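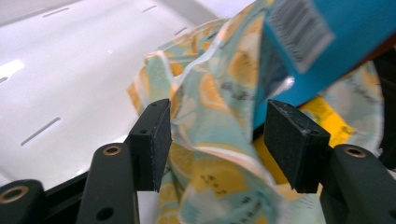

Gripper maintenance day, a thread for the three of you who asked. I look after the hand-held grippers on the Plirercombe picking project and the finger pads are where most of my week goes.

1/ The pads pick up dust. Pale specks all over the black faces, scuffs too, and one top edge has a chip in it. A dusty pad on light cotton slides a bit before it bites, so I wipe both faces every 200 grabs. Damp cloth, then dry cloth, no solvents (learned that in February, never again).

2/ Screws next. The arms have brass inserts, bless whoever at Hadus specced those, so you can take the pads on and off all year without chewing the thread. Nip them up by hand, then a quarter turn. If you're leaning on the driver you've gone too far, mate.

3/ Then I open the jaws right up and check the pads sit square to each other. My favourite test piece is the citrus-print scarf. It's so thin it finds any gap in the grip!

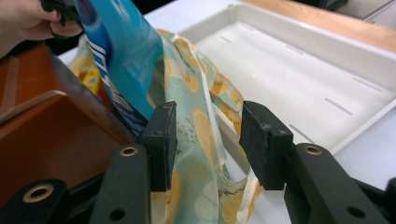

4/ Swap rule: a chip on the edge I can live with, a chip on the face I can't. This pair has done 3,020 grabs on my tally, the last pair got almost 177 further before I binned them — so I've got a fresh set from Meltenari in the drawer.

5/ Log it straight away. Date, pad set, grab tally, colour of the tape on the handle. I once left it till after lunch and had to redo the lot.

6/ Still after a better way to get lint out of the little holes in the arms. Toothpick works but it's slow going. Replies open!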